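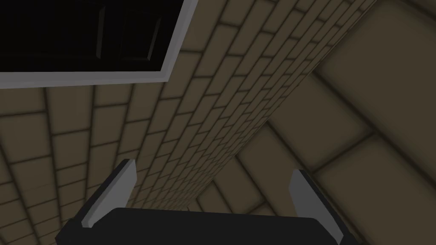
Textures on textures, with two gray fingers held wide

Hi, I'm Kirsty, and I run Rarnier with my business partner Angus Mudgway. We fix up old kitchens. Not the whole house, not the bathroom (please stop asking Angus about your bathroom!), just the room where everybody ends up standing during a party.

I got into this by accident. I'd bought a tiny place on Callier Street with a kitchen so dark I used to butter toast by the light of the open fridge. I spent a whole winter sanding doors and moving shelves, and a neighbor came over, looked around and asked what I'd charge to do hers. I had no idea, so I made up a number. It was way too low, but I had a great time, and by February I'd handed in my notice at the bank.

Angus came along two years later. He'd been fitting cabinets for Plirkell since he left school, and he can look at a crooked wall and tell you how much trouble it's going to be. I do the planning, the colors and most of the talking.

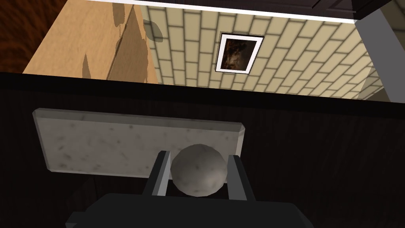
Speckled gray ball, marble slab behind

We've finished 429 kitchens so far, and 82 of those were for people who'd hired us before, which still makes me a little weepy. If your cabinets are solid we'll tell you to keep them and spend the money on drawers that open properly, or better lights, or a counter you won't be scared to put a pan on. We've talked plenty of folks out of an island, too.

Our workshop is in the old Chmielewska bakery building, through the green door on the left. Come by any time after 9 in the morning and bring your measurements, even if they're scribbled on an envelope. There's coffee, there are sample doors you can bang as hard as you like, and parking is around the back next to the bike racks.

Kirsty Carnegie
Co-owner, Rarnier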